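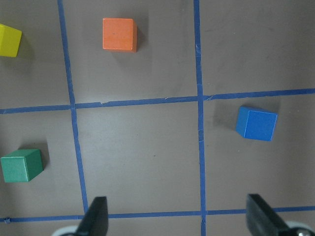

Blue tape on the worktop, marked into cells.

Toasting oats at home -- quick method

Oven to 150C. Weigh out 606 g rolled oats, the Kelen ones if you can get them, jumbo is fine. Stir in 144 g honey and 2 spoons of oil. Pinch of salt. Mix with your hands, its quicker.

Spread thin on two trays. Thin! Thick layers go soggy in the middle.
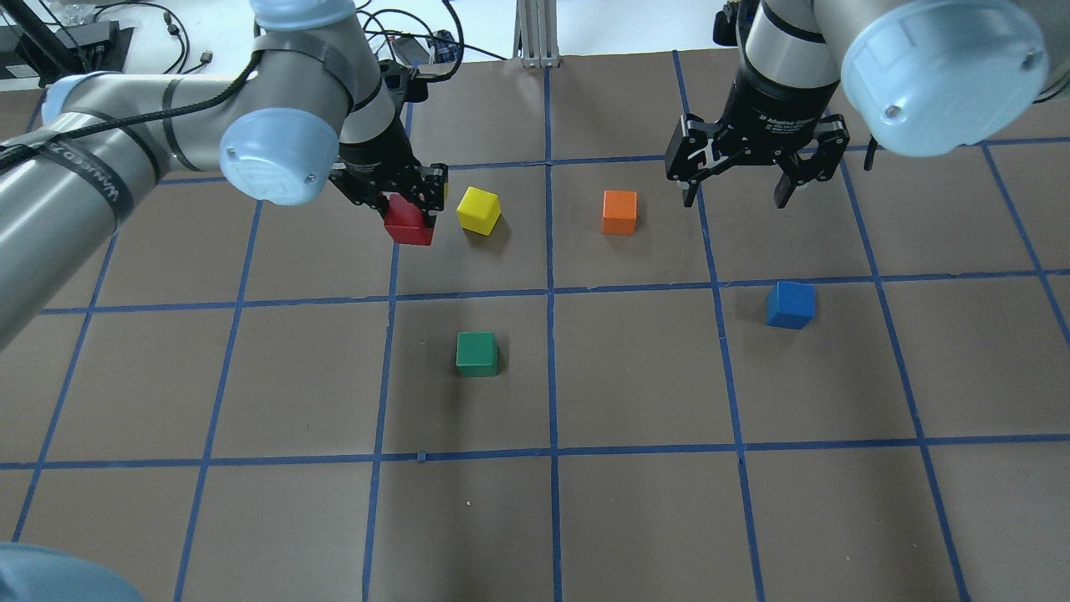
Middle shelf, 25 minutes, stir at half time. Edges brown first so push them inwards. Take out when pale gold -- they crisp up as they cool. Raisins go in after, never befor.

Cool completley, then jar. Keeps three weeks.

Ubaldo Barbieri, February 4, 2019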